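3.2 Surface classes and gloss measurement

Polished stone was treated as a separate class from honed and sawn finishes, as its veins differ from the ground both in colour and in the way they take a polish. Slabs were supplied by Plornum and stored at Zonville for 30 days before testing. Gloss was read at 60 degrees on a grid of 100 points per slab, with the meter turned through a right angle between passes. Points falling on a vein wider than the aperture were logged separately, following the procedure of Sárközi (Section 2.1).

In total 721 readings were kept. A further 156 were rejected for drift against the reference tile. Grey marbles with coloured veining gave the widest spread within a single slab, and the thick veins accounted for most of it. Fine veins (Fig. 4) could not be isolated with the aperture used and were counted with the ground.
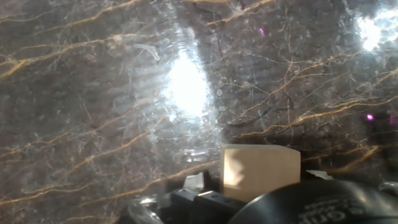 Figure 4. Polished grey marble with golden-tan to ochre veins, both thick and hair-like.

Readings for the Bevov and Fekete finishes are given in Table 3. Neither finish was tested after waxing.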